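# Mendwood Basic Closure Kit, second version

Reviewed by Lucía Barroso

Wound closure is learned in the hands, and most people who teach it agree that course hours alone are too few. The gap is filled by home practice kits. They share a basic layout: a pad with cuts in it, a needle driver, forceps, scissors and a supply of suture. They differ in how well the pad holds a stitch and in whether the instruments are worth keeping.
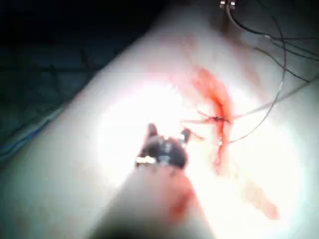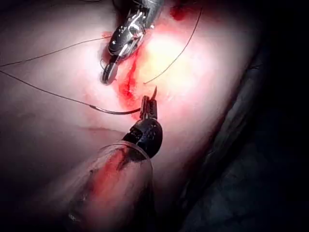

The Mendwood kit sells for $73 and is aimed at nursing, veterinary and physician assistant students in their first year of procedures. I bought mine at full price from Gitden, the regional supplier, and used it most evenings for 35 days. I teach a basic closure lab and have used the first version of the kit, along with the Yammine Student Set, which I refer to below where a comparison is useful.

## What comes with it

The kit ships in a zippered nylon case with elastic loops. Contents:

- needle driver, Mayo-Hegar pattern
- Adson forceps with teeth
- Adson forceps without teeth
- suture scissors
- scalpel handle, blades packed separately
- silicone pad with a mesh layer
- rigid tray with corner clamps
- assorted nonabsorbable suture on curved cutting needles, marked for training use only
- printed manual, 168 pages, spiral bound

The elastic loops are too tight for the needle driver. It can be forced in, but the finger rings catch on the way out. I stopped using that loop and kept the driver in the mesh pocket.

## The pad

The pad is the part that decides whether a kit is usable, and Mendwood has changed it. The first version was a single slab of silicone. Needles went through easily enough, but the thread cut through the edge under moderate tension, and a simple interrupted stitch placed close to the wound edge would tear free before the second throw was down. The current pad has a thin top layer, a mesh under it and a softer base. The mesh takes the load.

Measured against the old pad, the improvement is large. I placed and removed stitches along the same cut until the needle holes ran together, and the mesh still held. The top layer failed first. It began to peel away from the mesh at the ends of the longest cut, and the peeling spread when I practiced running stitches with uneven tension. That is partly a fault of technique, but a pad sold to beginners will get uneven tension.

Resistance to the needle is somewhat higher than I would like. A fresh needle enters cleanly at a right angle. At a shallow angle it skids, and a student who has learned to push at a shallow angle will get immediate feedback. The layers are distinct enough that a deep dermal stitch can be practiced, although the base is so soft that a buried knot sinks into it and is hard to inspect.

Precut wounds come in straight, curved and stellate shapes. The straight ones are spaced well. The stellate one is too near the corner clamp, and the clamp blocks the driver on one side when the hand is turned over to start the arc. Rotating the pad in the tray solves this for a right-handed user and moves the problem to the other side for a left-handed one. I am left-handed and ended up removing the clamp.

## The instruments

The needle driver is the best item in the kit. The jaws have a cross-hatched insert that grips a small needle without letting it roll, and the ratchet closes with the same force at each step. The box joint had a slight side play when new. It did not get worse.

The toothed forceps are acceptable. The teeth meet, and the spring is light enough for long sessions. The plain forceps are poor. On my pair the tips crossed under pressure, and they would not hold the tail of a fine thread during an instrument tie. Mendwood replaced them after one email, and the replacement pair had the same fault to a smaller degree. Students should learn on the toothed pair and buy better plain ones later.

The scissors cut thread cleanly at the tip, which matters more than the rest of the blade. I have nothing else to report about them. The scalpel handle is a standard size and takes blades from other makers.

All of the instruments are stainless steel, and none are rated for clinical use. The manual says so on its first page. After a month I found light spotting around the driver's joint. I had wiped it down but had not oiled it. A drop of instrument oil and a soft brush removed the spots.

## The suture

The assortment is mostly nylon, with a smaller amount of braided silk. The nylon has strong memory and comes off the card in a tight coil. Pull it straight between two fingers before loading the needle. The silk handles well and is the better choice for a first week of knot tying, but there is too little of it. I ran out on the eighth evening and bought more.

Needle attachment was reliable. One needle pulled off its thread, and I had been holding it at the swage, where it is weakest.

## The manual

The manual was written by Hiba Majali, and it is good enough to sell separately. Each technique has its own section with line drawings on the left page and numbered steps on the right. The drawings show hand position from the operator's side of the table. Several common textbooks draw it from across the table, and students then have to reverse every image in their heads.

The chapter on tension is the strongest. It treats edge eversion, bite width and stitch spacing together and includes a table of common errors with the look of the finished stitch in each case. The chapter on knots is shorter than it should be. Two-handed ties are covered in detail, one-handed ties get two pages, and the surgeon's knot is described before the square knot it depends on. Left-handed users get a note telling them to mirror the drawings.

Spiral binding was the right decision. The book lies flat beside the tray.

## Compared with the Yammine set

The Yammine Student Set costs less and has better plain forceps. Its pad is a single layer, close in feel to the old Mendwood pad, and it tears in the same way. There is no tray, so the pad has to be taped to the table or held down with the free hand, and that hand is needed for the forceps. Its instruction sheet is one folded page.

A student who already has access to a lab and only needs instruments could reasonably buy the Yammine. For someone practicing alone, I would choose the Mendwood for the pad and the manual.

## Replacement parts

Mendwood sells the pad by itself through Helum and, less consistently, through Gitden. The first-version pad also fits the current tray, and old stock is still being sold under a nearly identical label. Check the packaging for the word "mesh" before paying. Blades are not included with the replacement pad. Suture refills come in nylon only - silk has to be bought elsewhere, in whatever training grade is available.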